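# Chapter 5: Learning to Grasp from Handheld Demonstrations

The preceding chapter treated grasping as a problem of geometry. Given a model of an object and a model of a hand, the planner searched for contact points that would resist gravity and small disturbances. That approach remains useful wherever parts are known in advance, as on an assembly line. It is of less help in a kitchen, where no two potatoes share a shape and the robot has never met the tablecloth before.

This chapter presents a different method. A person carries a gripper by hand, performs the task directly, and a camera fixed to the tool records what the gripper faces at every moment. From many such recordings a policy is trained that maps images to motions of the gripper. The policy is then transferred to a robot arm fitted with the same fingers and the same camera. The arm itself plays no part in the collection stage.

After studying this chapter, the reader should be able to:

- explain why the camera is mounted on the tool and what is lost by that choice;
- recover a gripper trajectory from video and inertial data;
- divide demonstrations into training and test sets without leakage between homes;
- interpret a success rate obtained from a limited number of trials.

## 5.1 The Produce Sorting Study

Most of the chapter draws on a single study, referred to throughout as the Omcombe study. It was directed by Eimear Mac Carthaigh and covered the picking and sorting of fresh produce on household tables. The training set consisted of more than 4,000 demonstrations, each beginning with the gripper open and ending with one item released at a new place. Participants used their own tables and whatever cloths, baskets and packages happened to be on them.

The decision to work in homes had practical consequences. In an earlier laboratory set of 2,000 demonstrations, recorded on a plain gray surface under fixed lamps, the objects stood out sharply from the background. A policy trained on that set alone performed well in the laboratory and poorly elsewhere. It reached toward printed shapes on tablecloths, and it often failed to separate items of similar color that touched one another. Section 5.4 examines both errors in detail.

Clutter is the first difficulty. When items lie in a loose pile, some are only partly visible, and the visible part may give little indication of where the fingers can close. The second difficulty is the surface. A patterned cloth supplies strong edges that have nothing to do with the objects, and its wrinkles shift between one demonstration and the next. The third is lighting, which in a home may range from direct sun to deep shade within a single view.

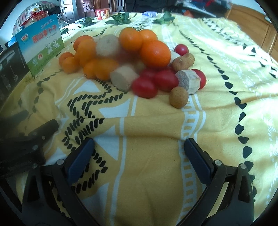 **Figure 5.1** Mixed produce on a patterned tablecloth, viewed from the camera on the handheld gripper. Some of the oranges, tomatoes, potatoes and cut radish pieces are partly hidden by their neighbors. The open fingers are visible in the foreground.

Note that the fingers appear in the same image as the objects. The distance between the two pads can be measured directly from the image, which allows the opening of the gripper to be recorded without a separate sensor. The fingers also give the policy a constant reference: an object seen between the pads bears the same relation to the gripper whether the tool is held by a person or mounted on an arm.

The arrangement has a cost. As the gripper approaches an item, the item fills more of the view and the rest of the table is lost. A policy that considers only the latest image may forget where the item was to be placed. The Omcombe study addressed this by supplying a short history of images, and Section 5.3 compares several lengths of history.

## 5.2 From Video to Trajectory

A recording becomes a demonstration only when the position and orientation of the gripper are known at each step. Let the pose of the camera at time *t* be denoted **T**(*t*), expressed relative to a fixed point on the table. Because the camera is rigidly attached to the tool, the pose of the fingers follows from **T**(*t*) by a constant transformation, obtained once by calibration.

Estimating **T**(*t*) relies on visual features that stay still while the camera moves. In this respect a patterned cloth, which makes recognition harder, makes tracking easier. Plain surfaces gave the opposite result. Of the recordings rejected in the first month of collection, 147 failed at the tracking stage, and most of these had been made over bare tabletops with few distinct features. Conall McGrath, who designed the tracking procedure, later added inertial measurements to carry the estimate through short periods of blur.

Two checks should be applied before any trajectory is accepted. The first compares the estimated height of the fingers with the known height of the table at the moment of release. The second examines the speed of the tool between successive images, as a sudden jump usually indicates that tracking has been lost and regained at the wrong place. Recordings that fail either check are removed from the training set. The remaining trajectories are then resampled at a uniform rate and expressed as relative motions, using the procedure developed in the next section.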